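Nimach 16: una reseña larga de un planificador de agarres

Llevo desde abril peleándome con Nimach, el planificador de movimientos y agarres de Drakbridge, y creo que ya puedo contar algo con fundamento (¡y con cariño, que se lo ha ganado!). Lo instalé en una tarde, con su editor de escenas y su visor, y lo primero que me gustó fue que los volúmenes prohibidos se dibujan con el ratón, sin tocar un solo archivo de configuración.
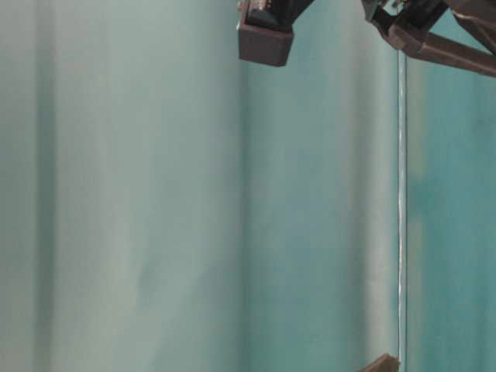 Pues a mí el editor me parece lo más flojo, escribe Kadlec en los comentarios; en cuanto metes superficies transparentes hay que declararlas a mano o el planificador las atraviesa tan contento. Le doy la razón a medias - hay que declararlas, sí, pero se hace una vez y la plantilla queda guardada.

La percepción es otro cantar. El segmentador separa bien las piezas grandes y sufre con las finas: un vástago metálico sobre fondo liso me salió partido en dos más veces de las que quisiera. De 113 intentos de agarre que dejé registrados, 10 fallaron por eso mismo. 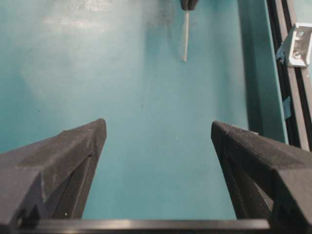 Otra lectora me cuenta que bajó el umbral de profundidad y que desde entonces los objetos delgados le salen enteros, aunque cada plan le tarda bastante más. Lo probé y coincido, compensa si no hay prisa.
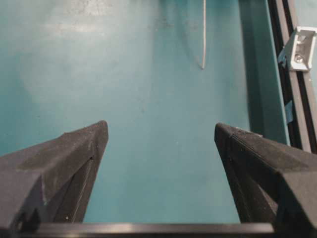

El visor de Norville, que viene incluido, me ha ganado del todo. Deja superponer la máscara sobre la cámara de muñeca y ver enseguida qué considera objeto y qué considera fondo, y ahí se aprende muchísimo. Con un reflejo blanquecino como el que tiene ahí la superficie verde azulada, arriba a la izquierda, yo subiría el filtro de brillos antes de planificar nada. La documentación de ese filtro, eso sí, es un párrafo escaso y pide a gritos un par de ejemplos más.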